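Machines and household chores: frequently asked questions

Can a machine put away cutlery yet?
In part. Single rigid items in known positions are manageable. Mixed chopsticks, spoons and forks on a soft surface, with a perforated holder to fill, remain difficult.

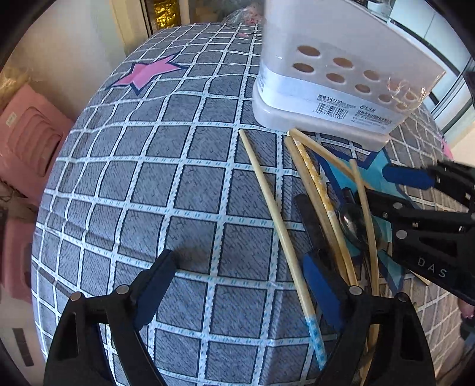
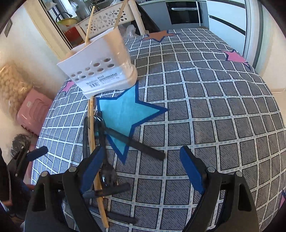
Chopsticks, other utensils and a white holder on a gray grid-patterned duvet.

Ó Néill
Technical editor, Urnska

Why are chopsticks hard?
They are thin, they roll, and they cross. Lifting one often moves its neighbor. A duvet also sinks under contact, so the height of the item changes during the grasp.

How well does current software do?
Our Drandutari model was trained on 2,000 demonstrations of utensil sorting. In 707 test attempts at placing one item in a holder, it completed 64 percent without help. Most failures were double picks.

Does it work as well on a table?
Better. A hard, plain surface removes most height errors. Patterned fabric still causes some false edges.

Is it faster than a person?
No. A holder takes around 4 minutes to fill.

What about shop-floor work?
Kitting of identical parts in fixed trays is routine. Loose mixed parts have the same problems as cutlery. Prirkmont, our parts-sorting project, reports separately in October.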